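Preparing the Dining Room for a Major Event Period
Huvine Hospitality Association – Operator Tips

When a large conference or sporting event comes to the city, operators often order for a full house. Trade can vary sharply from one block to the next, and the following tips are intended to help small kitchens limit waste in either case.

Confirm road closures with the municipality before placing orders. A supplier who cannot reach the loading door before noon should be asked to deliver the evening before.

Keep the event menu short. Choose dishes that share a base, such as a braise that can be served as a main, a sandwich filling or a soup. Portion sauces and stocks into small tubs, label them with the date and freeze whatever will not be used within two days.

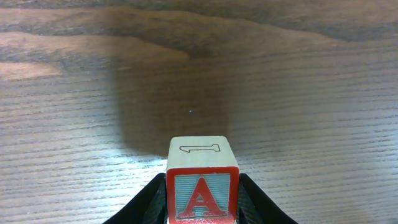

Fresh herbs, cut fruit and soft cheeses should be bought daily where possible. Root vegetables, dried beans and hard cheeses may be purchased in quantity, as they will keep if the crowds go elsewhere.

Refrigerators must remain at or below 4 °C throughout service. Doors are opened more often on busy nights – check the thermometer at the start of each shift and record the reading.

Regular customers may stay away if they expect a lineup. A notice in the window stating that walk-ins are welcome, with the usual hours, should be posted a week ahead.

Members wishing to obtain the blank prep sheet may contact Guoqing Deng at the Plillska office.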